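Home | Workshop | Kitchen | Tidying | Robots at home | Contact

Tips for showing a robot how to tidy a floor

These notes are for anyone recording tidying jobs with a pair of hand-held grippers. Most of them came out of our December sessions for the Mwaipopo project, when Wekesa Shirima and I recorded 164 runs and threw away more than we liked.

Before you start

Charge both grippers fully. A low battery gives jerky tracks that look fine until you play them back.

Wipe the marker cubes with a dry cloth. Greasy fingerprints shine under a ceiling light and the squares stop reading.

Decide where each thing is to end up and write it down. If two people are recording, both should use the same list.

Leave the room a bit messy. A robot that has only seen a clear floor does badly in a real house.

Picking up clothes

Take hold of cloth near the middle and lift slowly. Socks are easy. Dark trousers on a dark rug are the worst, so leave those for later in the day when your hands know the job.

Close the jaws fully before you lift. Half a grip will carry a T-shirt but drop a jumper.

Don't help with your fingers or your foot. If the cloth slips, go back and pick it up again with the gripper. Musyoka Mollel keeps these runs in a separate folder called Flernano and says they are worth having.

Shoes

Grip at the heel, one shoe at a time.

Your back

Working close to the floor is tiring. Stop after 12 runs and stand up straight for a while. Wear something loose that lets you reach forward, and keep sleeves clear of the cubes.
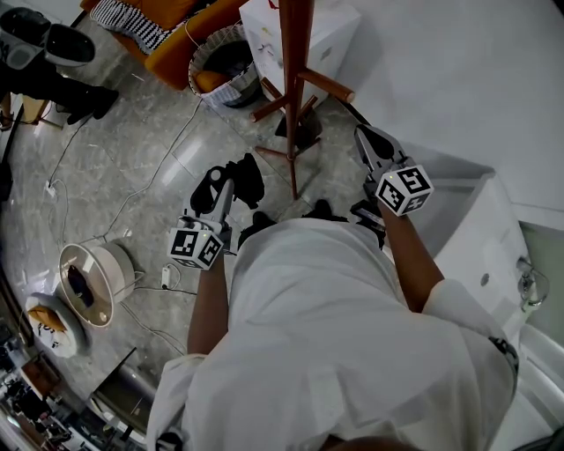
Black cloth in the left gripper, right gripper pointing toward the foot of the coat stand.

Cables

Look where they run before you bend down. Tape down any you can't move.

Saving your work

Name each run by room and job, then copy it the same evening. We lost 63 by putting it off until the next morning.

Last changed 21st February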